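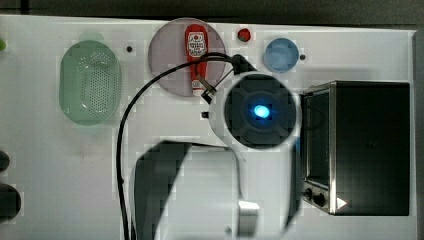

Kitchen stuff > Plastic or not?

fumier_fan
Setting up a small place in Kivton and trying to spend next to nothing. So far: green oval colander, pinkish see-through plate, light blue cup, bottle of ketchup. The Sustbridge store wants $15 for a bigger set. Worth it?

hepburn114
Depends what's in it. "Bigger set" usually means extra lids. I'd want to see the list before paying a cent.

potlid
Skip it. My plastic colander went wavy after 2 months of pasta. Get a metal one.

fumier_fan
Were you leaving it sitting in the hot pot?

potlid
Sometimes. A colander should be able to take that.

hepburn114
Should it? I've had the same cheap one for 7 years. It drains over the sink and that's all I ask of it. I don't buy the idea that everything has to be metal.

dry_rack
I'm more doubtful about the plate. See-through looks nice until you cut a steak on it, and if it's plastic it's all scratches. Also, is ketchup kitchen gear now?

fumier_fan
It is in my kitchen.

potlid
Still say metal. Try the thrift store before you give Sustbridge anything.

fumier_fan
Asked them for the list. It's four more cups and a lid. Passing on that.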